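Workshop and Learning Materials: Shape Blocks and Boards Return to the Lending Shelves

The Alhassan Center has completed the annual review of its early learning collection, and the shape-sorter sets are again available to member families and partner classrooms. The sets were withdrawn at the end of the summer so that incomplete boxes could be matched, cleaned and relabeled. Borrowing resumes on Monday under the usual terms, with a loan period of three weeks and one renewal.

Members who have used the collection before will notice a change in how the blocks are presented. In past years each set was lent together with its sorting box, and the activity ended when the last piece had gone through its opening. The Center now also lends the blocks for use on a flat board. Children may line them up, pair them, trade places between them or build short columns. Teachers in the Kollon classrooms tried this arrangement last spring and asked that it be made a regular part of the collection.

The boards are plain wood, without printed outlines or numbered spaces. A plain surface leaves the adult free to decide how the activity will run, and it may be turned in either direction to suit the table.

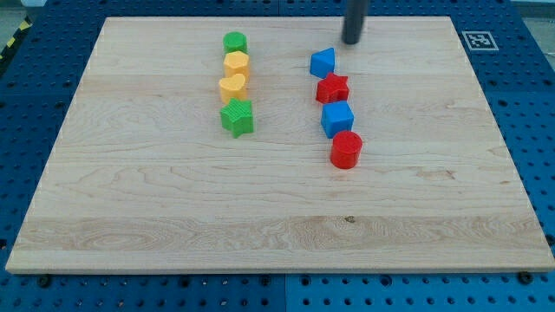 For a first session, the Center recommends two columns of four blocks, placed toward the far side of the board. The near half should be left clear so that the child has space to bring a block forward, turn it and set it down again. Cylinders and hexagonal prisms are a good pair to begin with. Both have a flat top and will stand without support, and the difference between a round edge and a six-sided one can be felt as easily as it can be seen. Color may be introduced afterward. Many children will sort by color before they sort by shape, and there is no need to correct them.

Older children may be asked to copy a column, to continue it, or to say which block has been moved while their eyes were closed. The activity guide prepared by Verkura contains further suggestions and is available at the front desk in large print.

The lending collection now holds 2104 items, of which 43 are shape-sorter sets. The Center is grateful to Wunix for its support of the repair bench during the review period.

Borrowers are asked to observe the following when returning materials. Blocks should be wiped with a damp cloth and dried before they are packed. Boards should be wiped along the grain and must not be soaked or placed in a dishwasher. Missing pieces should be reported at the desk; there is no charge for a single lost block.

Reservations may be made at the front desk or by telephone during opening hours. Classroom requests for more than two sets should be submitted in writing at least one week before the materials are needed.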